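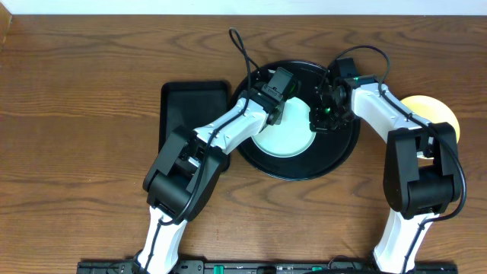 Serving tray keeps sliding about on our table
Bought the table second hand in February, lovely reddish-brown wood with really dark wavy grain. Problem is trays. I've got a round black one with a raised rim, fairly glossy, and a rectangular black one, and the round one goes skating off whenever someone takes the plate off it. White plate usually, dinner size. Don't want to scratch the finish, don't want a tablecloth either, defeats the point of the grain. Any ideas? Cheap pls.
Nusrat Wanigasekara
May 5, 2020

Atieno Mfinanga
Had the same. Those little clear stick-on feet, 4 of them, underneath near the rim. Wash the tray first with washing up liquid and let it dry overnight or they drop off in a week. Check nothing gritty is stuck to them before it goes back on the table, grit is what scratches. For the plate sliding on the tray itself, a damp napkin folded flat under it. Looks fine, my mum did it for years. Don't leave it there after tho, wipe teh tray down.

Mahfuz Amarasinghe
wax the table

Sandamali Bhattacharjee
Wouldn't wax, makes it more slippy if anything. Drawer liner, the rubbery mesh sort, cut a circle a bit smaller than the tray. Do test a corner first, some of them mark varnish if left in the sun. Mine was 3 quid from Trarnard and theres loads left on the roll for the rectangular one.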